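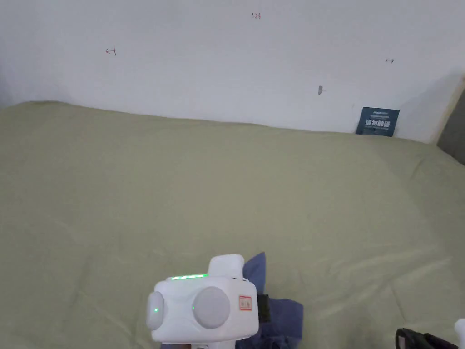
Musty linen at a place we only use now and then

Trokiver
Posted 3rd February

Hello all, and thanks in advance to anyone who reads this through, as I do tend to go on. My sister and I share a little two-bedroom house at Gourlay that was our mum's. It's a five-minute walk to the water and we love it to bits, but it sits shut up for weeks at a time, and whenever we open the linen cupboard there's that smell. You know the one — old caravan, wet dog, bit of mushroom. There's no mould that I can find. I wash everything before we leave, I put in lavender bags (Mum's favourite colour, so they're sentimental), and by the next visit the pillowcases smell as if they've been under a boat. My sister wants to buy plastic tubs for the lot. I'm not so sure. What do other people do, please?

Setier
Member, 891 posts

Oh, I do feel for you, we had just the same trouble for years! Lavender is lovely but it only sits on top of the smell. What has worked for us:

1. Wash with less powder than you think. Leftover powder holds the damp, and I'd been using double for most of my married life.
2. Dry everything right through, then leave it over the backs of chairs overnight before it goes anywhere near a shelf. Cotton can feel dry and still be a bit damp in the seams and collars.

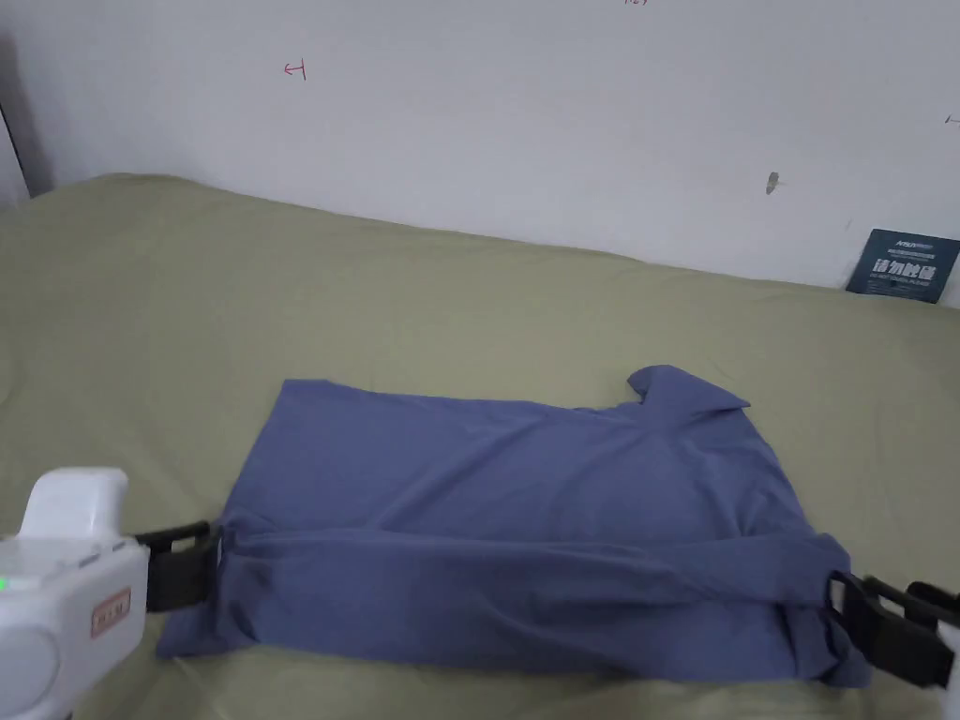
3. Empty the cupboard and wipe the shelves with white vinegar and water, then leave the door open for a whole day with a fan going.
4. Don't pack it tight. We gave some 20 towels to the animal shelter and it made a world of difference.
5. If the cupboard backs onto the bathroom, as ours did, check behind it for a slow leak.

I also keep a Stundar moisture tub on the bottom shelf and tip it out each visit. The refill bags are dear, so I wait for a special. 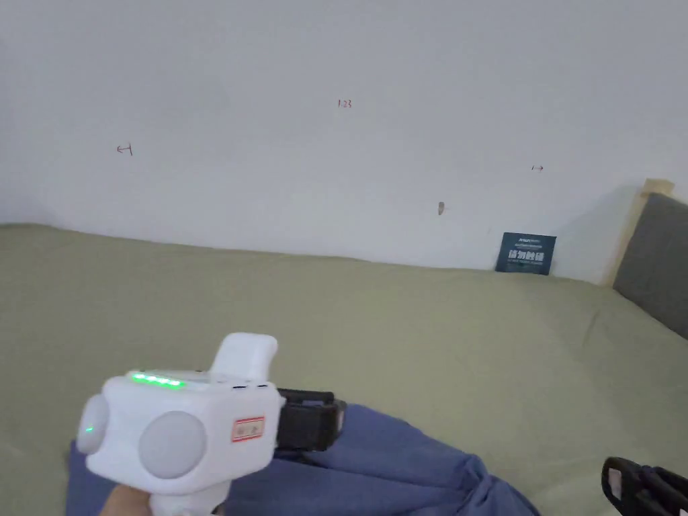
Are plastic tubs all right for sheets if they're going to be left for a couple of months?
They're fine as long as the sheets are completely dry and the lid goes on on a dry day. If you pack them on a muggy afternoon you're sealing the damp in with them, and cotton bags would be the better choice.

Struan Lamont

just get a dehumidifier, put it on a timer. 100 bucks second hand

Trokiver

Thank you both, what kind people you are. Struan, I'd be a bit nervous leaving one running with the house empty, though I will ask my sister. Setier, I went and had a feel along the back of the cupboard and the skirting is soft at one end!! So there may be a leak after all, and I have a plumber coming. I'll strip the beds too while I'm at it and air the mattresses.

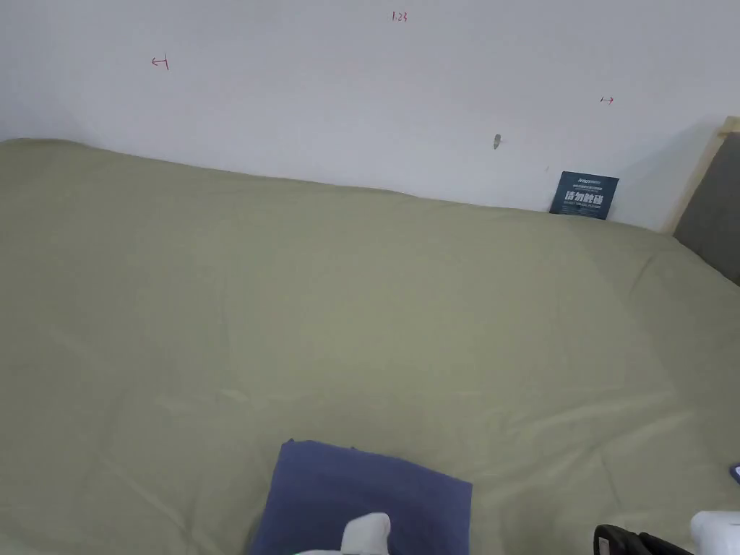
Page 2 of 2

Setier

Glad you found it before winter! Do stand the mattresses up on their sides if you can manage it, and pull the beds out from the walls a hand's width when you leave. Ours used to get quite whiffy on the wall side by June. Let us know what the plumber says, and don't put anything back in that cupboard until the skirting's been replaced.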